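2/6 Raptis build, June 1, 2021

Gripper day at the shared workshop! Both hand-held units are going, one in each hand, and the job is a navy beanie-ish thing with a fish skeleton printed on it, plus the green basket. Cloth is so much harder than blocks.

3/6
White marker bars are up on their posts. Wing-yan printed 26 little brackets before we liked the angle (sorry, Drillberg, for hogging the printer).

4/6
Cables are still my least favourite part. Thick, black, always wanting to go their own way. Thinking of a shoulder strap?

5/6
Goal is 300 folds and drops by the end of the month. We're at 80. My thumbs have opinions.

6/6
Spent $935 so far, mostly on motors I bought in May and haven't opened yet. If anyone's got a spare bench supply, give me a yell and I'll bring the coffee! 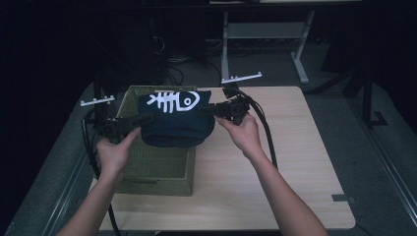
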